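Search this site Enter keywords Go

2023-06-23

The snack box from Kakel turned up after lunch and I am not convinced. 88 packets, the listing said, "a tour of the tea table." I tipped a share of them onto the checked cloth and what I mostly saw was wrapping. A lot of shine for a few bites each.

Print | E-mail

I started with a plain cracker, on the theory that a plain cracker can't lie to you. It tasted like the ones from Udach I bought in March, which cost less and came in one sleeve. Then something sweet from a red packet. Fine. The reviews (200 of them, all glowing) talk as if people wept. Who are these people?

My plan was to sort everything into salty and sweet before the weekend visitors get at it. I can't read most of the labels, so the sorting is guesswork and squeezing.

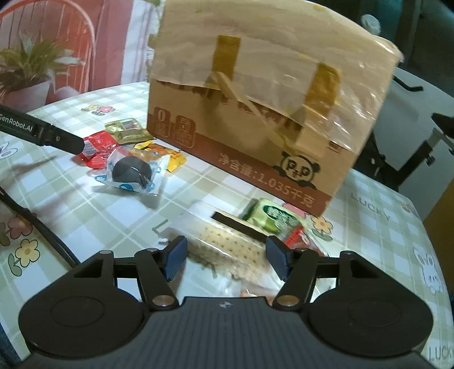
The pale biscuits with the little holes I'll keep for soup. The dark round cookie can wait until I've had coffee, and I expect it to taste of sugar and not much else. If Kakel sends the reorder coupon they promised, I may use it. I doubt it.

We use cookies to improve your visit. Accept | Settings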